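Home arm build, gripper finally on – will it hold up?

cerker_igor
Posted 31 May 2019
Second gripper went on last night in the shared shop at Cerkerdale. Black plates, screws all over, one tapered finger and one with a rounded pad. I want it to clear a table by itself. View from the wrist with the orange bun-shaped things and the plate. 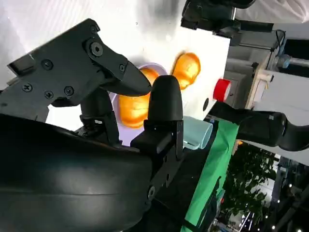
What servo is in the gripper?
A Tostden 50, same as in the wrist.

burrhead
I'd be careful. A Tostden in a wrist is fine, but in a gripper it sits there pushing on something all day. Mine cooked in February.

cerker_igor
Mine has done 788 closes on the bench with no trouble.

burrhead
On the bench, with nothing in the jaws? Get to 2,000 with a load and I'll listen.

plankton
Disagree with burrhead on the servo, the Burnier kit uses the same one and people run those for years. I don't buy the table clearing though. A pointed finger against a round pad is a lousy match for anything lumpy. It'll roll out.

burrhead
People SAY they run them for years.

cerker_igor
I can print a second pad – it's four screws. Will try it and post numbers.
Igor Sobczak

plankton
Post the misses too.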